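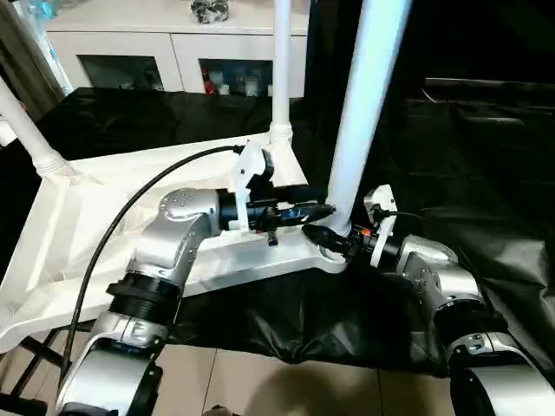
Two arms and a white frame.

Filed under: Laundry & Linens > Dark Clothes

Black clothes are sold as low maintenance, mostly by people who don't own a cat. I have worn little else since college and my washing machine has turned most of it the color of a wet sidewalk. What follows is what I do now.

Turn everything inside out before it goes in the hamper. You will not do it later. Zip the zippers, button nothing, and check the pockets for tissues. One tissue can cover a full load and still have enough left over for the drum.

Wash cold, on the shortest cycle you can stand. Use less detergent than the cap suggests. If your black shirts come out with chalky streaks, run them again with no soap at all before you blame the shirt.

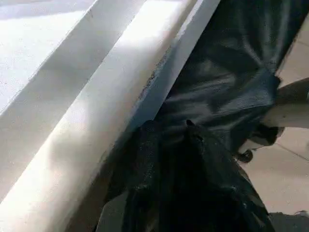 Towels go in a separate load, always. My neighbor Genowefa Mazurek washes hers with her good slacks and owns five lint rollers. I own one, and it lives by the front door where it does some good.

For lint that has already moved in, a damp rubber dish glove beats anything with a sticky sheet. Stroke in one direction, toward the hem. Scrubbing back and forth only gives the fluff a tour of the garment.
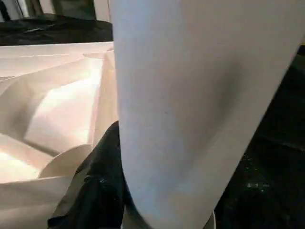 Page last changed: July

Drying is where the real fading happens. Hang dark things in the shade, still inside out, and give them a good hard snap first. If you must use the dryer, take them out after 10 minutes and let the air finish.

Deodorant marks come off with a balled-up pair of old tights, rubbed dry. Sawsan Nasrallah wrote in to say a clean sock works too. I tried it, and she's right, though the sock has to be one you've given up on.

As for dye: a box of black will rescue cotton and linen. Polyester will ignore it completely, and so will the stitching, so expect pale seams on anything sewn with polyester thread. Wipe out the sink the minute you're done. Mine still has a gray ring that I tell guests is original to the house.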